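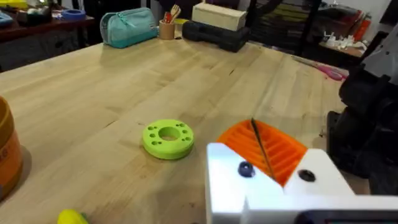 # Teaching the Arms at Merno: Your Questions

We get a lot of mail from people who want to come in and teach, and plenty from people who just want to know how it works. These are the ones we hear most. If you're signed up for a shift already, the part on bad takes is worth reading twice.

## What does "teaching" mean? Do I need to write code?

No code at all! You drive the two arms by remote control and do a small job at the table: pick up a ball, put a ring where it's supposed to go, pass something from one gripper to the other. The arms record every joint position while you do it, along with the camera views. One run through the job is called a take. Later on, the takes go into training, and the arms try the job without a driver.

## How many takes does one task need?

It depends a lot on the task. A plain pick and place starts to look decent after 484 takes (a funny number, but that's where our Galorico set stopped and it worked well enough that we left it alone). Anything with two arms needs more. The handover set is aiming for 4000, and we have nearly 2000 so far.

## What objects do you use?

Small, light ones that can take a drop. The green ring is an old favorite — the hole gives you a choice of grips, and people pick very different ones. We also use balls, cups, toy blocks snapped together into sticks, and whatever else is a good size for the grippers.

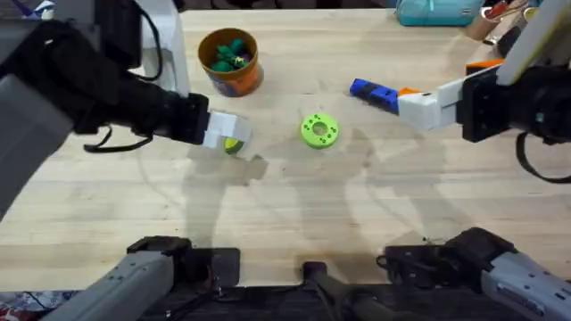

Balls are harder than they look, by the way. Come in a little off center and they squirt away across the table, and then you get to practice chasing. Block sticks are kinder, but squeeze one near a joint and it can snap in two. Start with the ring if it's your first day.

## Should I clear the table first?

Please don't. We want cups, cases, tape, pens and so on left along the edges, and we want them moved a bit between takes. A model that has only ever seen a spotless table gets confused the minute somebody puts down a pencil case. Just keep the middle open enough to work in.

## Why are handovers such a big deal?

Because both arms have to agree! One hand has to hold on until the other has a proper grip, and then let go without a tug. You know this from passing somebody a full glass. Through a remote you don't feel the other hand taking the weight, so you have to do it all by eye.
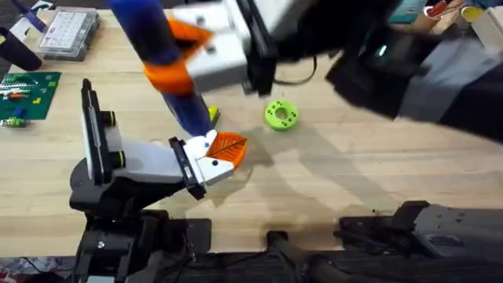 Long objects are great for learning this, as you can take one end with each gripper and there's room for both. Bring the second hand in slowly for the last bit, close it, wait a beat, then open the first. New drivers nearly always skip the wait. It feels silly to sit there doing nothing, but that little pause shows up in the trained arms and they drop far less.

## I messed up a take. Do I throw it out?

Depends how! If you missed a grab, backed off and got it on the second try, keep it. Those are gold, since the arms need to see how to recover. If you bumped the base, put the wrong object in the cup or stopped halfway to sneeze, mark it as bad and go again. Don't be shy with the bad button. It's the big key on the left.

## How long is a shift?

Sessions on the Femholm rig run 30 minutes, then you swap with your partner. Your hands will feel fine for longer than that, but your takes get sloppy.

## Can I guide the arms with my own hands?

On the Phromma arm, yes. You hold it by the wrist and walk it through the motion, and it's a lovely way to learn what the joints can and can't do. The two-arm table is remote only.

## Can I see the trained arms try my task?

Yes, and you should! We run tests at 4 p.m. most days in April. Stand behind the tape, and please don't shout tips at the arms. (We all do it anyway.)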